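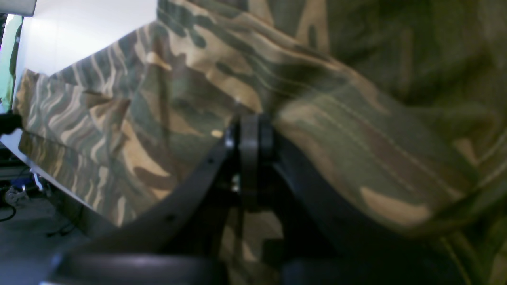

Textbooks > Student Robotics > Unit 3: Handling > Chapter 7

Filed under: Grippers, Soft Materials, Club Projects

Chapter 7. Picking Up Things That Bend

Before you start: Chapter 5 (finger geometry), Chapter 6 (closing force). If you skipped 6, go back. You will need the force table.

So far every part you've picked up has been polite. Blocks, cans, the plastic gears from Chapter 4. You close the fingers, the part stays the same shape, you lift. Cloth does none of that. Push on it and it moves out of the way, or it bunches up in front of the fingers and you get a big wad when you wanted one layer. Same job, different rules.

This chapter follows one club season, start to finish. The Patari Robotics Club entered the folding event at the Lilier Open, which is a student contest with one cloth task and a clock. Their coach, Évan Mallet, let us use the team notebook. Spelling in the quotes is theirs.

7.1 The task

One piece of cloth, dropped on a table in a heap. Robot finds an edge, grabs it, lifts it clear, lays it down with one fold. Time limit 68 seconds. No human hands after the start signal. Points for a straight fold, points off for dragging the cloth off the table. A second try is allowed but you lose 20 points for taking it.

Read it again and look at the order. Find, grab, lift, lay. Most teams work on the laying first as that's the part the judges look at. Patari did too, in October, and lost three weeks. Notebook:

"Fold code works great if we hand it the corner. Nobody is going to hand it the corner."

7.2 Why a camera at the wrist

The club began with a single camera over the table. Fine for finding the heap. Useless once the arm was in the way, and the arm is always in the way. So they added a small one on the wrist, looking out past the fingers.

What you gain: the last few inches. You see the cloth right where the fingers meet it.

What you lose: nearly everything else. At close range a fold can fill the whole view. Part of it is going to be blurred. The gripper takes up a good share of the picture too, and it is dark, and it looks the same in every shot, so mask it out before you do anything clever. (Lab 7A. Do it first.)

7.3 Edges, creases and patterns

An edge is where the cloth stops. A crease is where the cloth turns over on itself. To a simple edge detector they're both just a line. Grab an edge and you have one layer. Grab a crease and you have two, maybe four, and the fold comes out wrong.

Now add a pattern. On plain cloth a dark line is probably a crease or a shadow. On camouflage, dark lines are all over the place, curving every which way, and the detector lights up like a parking lot. The club's first test on camouflage cloth is one line long in the notebook: "it thinks everything is an edge."

What helped, in the order they tried it:

Look at what's on both sides of the line. Cloth on both sides, could be a crease or only the pattern. Cloth on one side and floor or wall on the other, could be a real hem. But a fold hanging over can do that too, so check again after you move.

Move a little and look again. Printed lines travel with the cloth surface. Outlines of folds change as the veiw changes.

Use straightness. A hem tends to run fairly straight between bends. Camouflage blotches wander.

None of these is enough alone. Patari added the three scores together and picked the best spot, with weights set by hand. Not fancy. It ran fast enough on the Leblanc board they had, and that mattered more than than being perfect.

7.4 Practice data

They saved 600 wrist pictures from practice grabs and sorted them into edge, crease, can't tell. Wanted 1,000, ran out of Saturday. Keep the "can't tell" pile. Teams like to throw it out and then their scores look wonderful until the contest.

Words to know: hem, crease, drape, occlusion, mask, regrasp.

Next: 7.5, closing force for thin cloth. Bring your table from Chapter 6 and one old shirt.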